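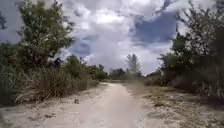
오트마르 자이델(Ottmar Seidel) 씨는 지난번 시연을 보고 나서, 로봇이 이렇게 천천히 갈 줄 알았더라면 보온병을 하나 더 챙겨 왔을 거라고, 그래도 다음번에도 꼭 불러 달라고 저희에게 적어 보내셨습니다. 그 편지를 사무실에서 돌려 읽으며 다 같이 한참 웃었고, 덕분에 걷는 속도와 준비물에 관한 답을 이번에 훨씬 자세히 고쳐 쓰게 되었습니다. 자이델 씨, 고맙습니다. 다음 초대장은 벌써 따로 빼 두었어요!

틸츠카(Tiltska) 야외 주행 공개일 자주 묻는 질문
마지막 수정: 2020년 12월 3일

공개일에는 무엇을 보게 되나요?
저희 주행 로봇 라노(Rano)가 니스토프(Nistov) 시험 구간의 흙길을 스스로 달리는 모습을 처음부터 끝까지 함께 걸으면서 보시게 됩니다. 강당에 앉아 영상을 보는 행사를 떠올리고 오시는 분이 많은데, 발표는 출발 전에 짧게 하고 나머지 시간은 거의 다 바깥에서 보냅니다. 날이 좋으면 좋은 대로, 흐리면 흐린 대로 나름의 맛이 있는 길이라 저희는 이 산책을 은근히 자랑스러워하고 있답니다.

다음 공개일은 언제인가요?
3월에 엽니다. 정확한 날짜는 신청하신 분들께 메일로 먼저 알려 드리고 이 페이지에도 올려 두겠습니다. 날짜가 정해지기 전이라도 신청은 받고 있으니, 마음이 있으시면 미리 이름을 남겨 주세요.

한 번에 몇 명이 함께 걷나요?
한 조에 여덟 명입니다. 예전에는 조금 더 큰 조로 걸어 보기도 했는데, 뒤쪽에 계신 분들이 안내하는 사람의 말을 듣지 못하고 로봇도 앞사람 어깨 너머로만 보시게 되어 무척 죄송했습니다. 가족이나 동료끼리 같은 조에 들고 싶으시면 신청서의 비고란에 적어 주세요. 가능한 한 맞춰 드립니다.

얼마나 걷게 되나요?
안내 구간은 편도 667미터입니다. 지도에서 보면 금방이지만 중간에 자주 멈춰 서서 이야기를 나누기 때문에, 왕복하고 나면 약 60분이 지나 있습니다. 질문이 많은 조는 더 걸리기도 하는데 저희는 그런 조를 아주 좋아합니다. 뒤에 급한 약속이 있으시면 출발 전에 살짝 말씀해 주세요. 돌아오는 길은 안내자 한 사람이 먼저 모시고 나올 수 있습니다.

길이 험하지는 않나요? 어떤 신발이 좋을까요?
포장된 길이 아닙니다. 모래가 많은 곳이 있고 자갈이 섞인 곳도 있어서, 굽이 있는 구두나 밑창이 얇은 신발은 말리고 싶습니다. 평소 동네 뒷산에 신고 가시는 운동화면 충분합니다. 길가의 풀이 꽤 자라 있는 편이니 긴 바지를 입으시면 좋고요. 그리고 네, 보온병도 가져오세요(자이델 씨의 조언대로라면 두 개까지도 괜찮습니다).

유모차나 휠체어로도 참여할 수 있나요?
모래 구간에서는 바퀴가 빠지기 쉬워 전 구간을 함께 가시기는 어렵습니다. 대신 출발점에 자리를 마련하고, 라노가 보내오는 주행 화면을 커다란 모니터로 보여 드립니다. 안내자도 한 사람 곁에 남아 같은 설명을 해 드려요. 이쪽이 더 재미있었다는 분들도 계셔서, 요즘은 걸을 수 있는 분들까지 모니터 쪽에 슬그머니 남으시곤 합니다.

로봇은 길을 어떻게 알아보나요?
가장 많이 받는 질문이고, 대답이 가장 길어지는 질문이기도 합니다. 짧게 말씀드리면 카메라로 앞을 보면서 지나갈 수 있는 땅과 그렇지 않은 곳을 나누고, 그 결과를 미리 만들어 둔 지도와 맞춰 보며 갑니다. 도로의 차선 같은 표시가 없는 길에서는 경계가 참 애매합니다. 사람 눈에는 길이 뻔히 보여도, 모래가 옆의 풀밭으로 스르르 번져 가는 자리에서는 어디까지를 길이라고 불러야 할지 저희끼리도 의견이 갈릴 때가 있어요. 현장에서 안내자가 화면을 열어 로봇이 고른 경계를 보여 드릴 텐데, 여러분이라면 어디에 선을 그으셨을지 꼭 말씀해 주세요. 점심시간까지 이어진 토론도 여러 번 있었습니다.

가는 길에 다리도 건너나요?
건넙니다! 양쪽으로 낮은 난간벽이 있는 작은 다리인데, 넓던 길이 그 앞에서 좁아지기 때문에 로봇으로서는 방향을 제대로 잡고 들어가야 하는 곳입니다. 저희 팀이 가장 오래 붙들고 씨름한 곳도 이 다리예요. 라노가 먼저 건너고 나면 안내자의 손짓을 보고 한 분씩 따라 건너시면 됩니다. 다리 위에서는 로봇을 앞지르지 말아 주세요. 사진은 건너편에서 넉넉히 찍으실 수 있게 시간을 드립니다.

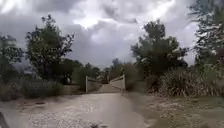 길 위에 돌이나 나뭇가지가 있으면 어떻게 되나요?
크기에 따라 다릅니다. 작은 것은 그냥 타고 넘고, 조금 크다 싶으면 비켜 가고, 비켜 갈 자리가 마땅치 않으면 멈춰 서서 저희를 기다립니다. 가끔은 마른 잎 한 무더기를 앞에 두고 몹시 진지하게 고민하기도 하는데, 그럴 때 답답하시더라도 치워 주지는 말아 주세요. 그 망설임까지 기록으로 남겨 다음 버전을 고치는 데 씁니다.

로봇이 저를 따라오거나 부딪치지는 않을까요?
라노에는 사람을 따라가는 기능이 없습니다. 안내자가 늘 정지 버튼을 손에 들고 걷고, 로봇과 관람객 사이에는 거리를 둡니다. 저희가 부탁드리는 것은 로봇 바로 앞에 갑자기 서지 않으시는 것, 그리고 아이들 손을 잡고 걸어 주시는 것 정도입니다. 걱정이 많은 편이시라면 조의 맨 뒤에서 걸으셔도 아무 상관이 없습니다.

직접 조종해 볼 수 있나요?
시험 구간에서는 안 되고, 산책이 끝난 뒤 출발점 옆 빈터에서 잠깐씩 해 보실 수 있습니다. 여기서는 베르베커(Verbeke) 사의 조종기를 쓰는데, 스틱이 꽤 예민해서 처음에는 누구나 조금씩 비틀거립니다. 저희 팀장도 첫날에는 덤불 쪽으로 곧장 몰고 갔으니 부담 갖지 마세요.

비가 오면 취소되나요?
구름이 잔뜩 낀 정도로는 취소하지 않습니다. 오히려 햇빛이 강한 날에는 그림자가 짙게 져서 로봇이 헷갈려할 때가 있고, 흐린 날에 더 차분하게 달리는 편이에요. 비가 제법 내리거나 바람이 세면 당일 아침에 문자로 알려 드리고, 다음 공개일의 자리를 먼저 드립니다.

사진과 영상을 찍어도 되나요?
얼마든지 찍으세요. 다만 드론은 띄우지 말아 주시고, 다른 참가자의 얼굴이 나온 사진은 올리시기 전에 그분께 한 번 여쭤봐 주시면 고맙겠습니다. 잘 나온 사진은 저희에게도 보내 주세요. 사무실 벽에 자리가 아직 남아 있습니다.

개를 데려가도 되나요?
많이 물어보시는데, 아쉽지만 안 됩니다. 얌전한 개라도 로봇 옆에서는 어떻게 행동할지 저희가 알 수가 없어요.

참가비가 있나요? 신청은 어떻게 하나요?
참가비는 없습니다. 이 페이지 아래쪽의 신청서에 이름과 연락처, 함께 오실 인원을 적어 주시면 되고, 이번 공개일의 자리는 모두 200석입니다. 자리가 다 찬 뒤에 신청하신 분은 대기 명단에 올려 드리고, 빈자리가 나는 대로 순서에 따라 연락드립니다. 못 오시게 되면 전날까지만 알려 주세요.

여기에 없는 질문은 어디로 하면 되나요?
신청서의 비고란에 적으셔도 되고, 당일에 안내자를 붙잡고 물어보셔도 됩니다. 메일 답장은 며칠 걸릴 수 있으니 조금만 기다려 주세요.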